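Griner House walkthrough, with my notes

This is the list I use when I go through the building before a new family moves in. Griner House has been taking in Christian families who left home under pressure for long enough that the list has grown a lot, and I've written my comments under each item so whoever does the Andthorpe building next can see what I was thinking. Skip the chatter if you only want the yes and no.

1. Front door locks from inside without a key
Yes. Both locks turn freely. Several of our families have lived with people pounding on the door at night, and the first thing they do on arrival is try the lock. So try it yourself, from the inside, with the lights off. I did, and I found the bolt by feel on the first go.

2. Peephole at a height everyone can use
Partly. Fine for me, too high for the grandmothers. I'd love a second one lower down and I've put it on the wish list again (third time, I think).

3. Smoke alarms, every bedroom and the hall
Yes, all of them chirped when I pressed. The one near the kitchen is LOUD. Please warn the family before you test it! We had a little boy spend an afternoon under a table after one of these tests, and that was on us. There's a card in Arabic and one in Farsi by the hall switch explaining the sound. The Tigrinya card has gone missing again.

4. Carbon monoxide alarm by the furnace
Replaced in May. Good.

5. Stair rail tight
No. The top bracket wiggles. I tightened it by hand but it wants a longer screw, and I'm not calling it done until somebody puts one in.

6. Windows open and latch
Yes upstairs. Downstairs the back bedroom sticks in damp weather and I had to put my shoulder into it. That's an exit window, so it counts as a fail in my book even though it did open. Work order 839 covers it.

7. Water temperature at the bathroom tap
Fine. Warm fast, never scalding.
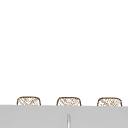
8. Papers drawer
Every family gets one drawer that locks, for passports, baptism records, the asylum file and so on. Ours works, key is on the blue ring. I'm fussy about this one. A family once showed me a church register they had carried across two borders wrapped in a bath towel, and I have never again thought of a drawer as just a drawer.

9. Names kept off the outside
Yes. Mailbox says only the unit number, and the buzzer panel is blank. Some relatives back home can still be questioned over what people here say or do, so nothing with a family's name goes where a passerby could photograph it. Same goes for the church bulletin, by the way. I caught a surname in a draft of the Zirstead newsletter last spring and we got it pulled, but it was close.

10. Emergency numbers posted
Yes, inside the pantry door. The list still had the old number for the Urrutia legal clinic. I crossed it out and wrote the new one in pen. Somebody with nicer handwriting is welcome to redo it.

11. Prayer corner clear of cords and candles
Mostly. We ask for battery candles, and I know full well that real ones get lit at Easter. I've stopped arguing and added a metal tray and a fire extinguisher within reach. The extinguisher gauge is in the green. The extension cord behind the chair was frayed, so I took it home with me and threw it out.

12. Repair money
The house fund stands at $3902. The stair screw is pocket change, the window quote came in at $400, and the back steps (see below) are the scary one at $3236. We can cover all of it, with not a lot left for winter, so if your congregation has been meaning to help, now would be a lovely time.

13. Back steps
No, no, no. The second tread is soft and the concrete footing has a crack I can get a pencil into. I've tied a rope across and left a note in three languages. Use the side door until it's fixed.

Result: not ready yet. Items 5, 6 and 13 have to be closed before move-in, and I'll walk those again myself. The peephole and the missing card can follow after. If you're doing Andthorpe, bring a flashlight and a stepladder, and start with the basement because the light switch down there is on the wrong side of the door.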